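Skondora wiring bench: progress report for November

Hello again, and thanks for the quick reply to my last one. You asked for more about what the money is doing and less about how everyone is feeling, so I've tried to stick to that. (Everyone is feeling fine, for what it's worth.)

Where we are

The short version is that the sorting is nearly finished, the bench is in use, and the part of the job I was dreading, the loose wire, is well under way. The slightly longer version is that we're 2 weeks behind the plan I sent you in the summer, and most of that went on waiting for the drawers from Klinhom. They came in the end, in the right size, but with the wrong runners, and we had to send the runners back and wait all over again. I'd rather have lost the time there than rushed the labelling, which went very smoothly once we had somewhere to put things!

As a reminder, the idea at Skondora is to take in leftover cable and wire from workshops and small firms, sort it properly, and make it up into kits that schools and evening classes can use. The first grant paid for the storage and the bench. The second is paying for the sorting and the first batch of kits, and that's the one this report is about.

What has come in

The big delivery was from Jastmont, who were clearing out a store and let us have the lot. It arrived in sacks, all mixed together, and I won't pretend my heart didn't sink a bit when I opened the first one. There's lovely stuff in there, though. Plenty of single-core in good lengths, a fair amount of twisted pair, and quite a few thicker insulated leads that I'd have had to buy otherwise. We also had two smaller lots from Irow, much tidier, already coiled and tied.

We've now got 651 usable lengths measured, tagged and put away. I had promised you 600 by this point, so for once I can report a number that's bigger than the one in the plan. A length only goes on the list if the insulation is sound from end to end and it's long enough for at least one of the kit projects. Anything shorter goes in the offcuts tub, which is handy for stripping practice, and anything split or brittle goes for recycling.

How the sorting works now

We changed the method partway through, and I think you ought to know why, as it's not what I described in the application. I had us sorting by colour first. It looked very pretty in the drawers and was hopeless to use, as a person making up a kit wants to know how thick a wire is before they care whether it's red or blue. We now go in this order:

1. Tip a small heap on to the bench, no more than a couple of handfuls. Bigger heaps only knot themselves up.

2. Pull out anything with damaged insulation and set it aside.

3. Lift off the thick single wires. They tend to sit on top of the thin stuff and they're the easiest to get hold of, so the heap shrinks nicely before you start on the fiddly bits.

4. Open out the twisted pairs so that you can follow each one along, and keep both strands together. Please don't let anyone untwist a pair to free it! We lost a good few that way in the first week and they never go back as neatly.

5. Measure, tag, coil and put away, thickness first and colour second.

The third step is the one that has made the most difference. A thick red wire lying over a red-and-yellow pair is the sort of thing that used to slow us right down, two reds in one tangle and everybody pulling at the wrong one. 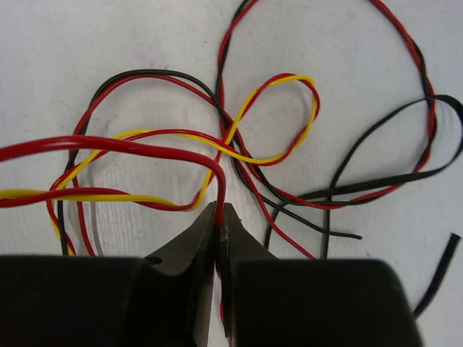

The kits

We've made up 10 trial kits, each in a flat box with a printed sheet. An evening class has been using them and the comments so far are kind, with one good grumble: the sheet uses "lead", "wire" and "cable" as if they all meant the same thing. Fair enough. I'm rewriting it, and I'll send you the new version when it's been read by somebody who has never picked up a pair of strippers.

The boxes are a little too shallow for the thicker leads, which spring up and push the lid off. Klinhom do a deeper one at nearly the same price, and I'd like to switch to that for the main batch if you've no objection.

Money

We're inside the budget on storage and on tags. We're slightly over on tape, of all things, and I've moved a bit across from printing to cover it. The spreadsheet is attached as usual, with the change marked in its own column.

Before the next report

The rest of the Jastmont sacks need going through, the deeper boxes need ordering, and the sheet needs finishing. If you could let me know about the boxes fairly soon, I can put them on the same order as the spare runners and save us paying for delivery twice. You're also very welcome to come and have a look at the bench. Mornings are best, before ten if you'd like a quiet chat and after that if you'd like to be handed a heap of wire.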